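Ribbon on the small baskets

I still had a stack of little wicker baskets to finish on Wednesday, and all of them needed a bow. 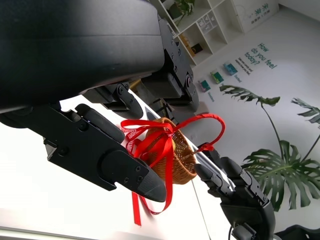
Red satin is slippery, so I cut each piece longer than I think I'll need. For a small basket that's 30 inches, or 40 if I want long tails. I pass it around the weave, pull it snug, and tie a loose bow. A tight one looks pinched by the next day.

I bought this batch of ribbon from Flellovitz. The printed kind costs a bit more than plain, and you have to watch which side faces out when you cross the ends. I got that wrong on 2 of them and had to start over.

The plain cotton ribbon from Prenden is easier to tie but doesn't hang as well. I'm using up what's left of it on the bigger baskets.

Next I need to find tissue paper that isn't white.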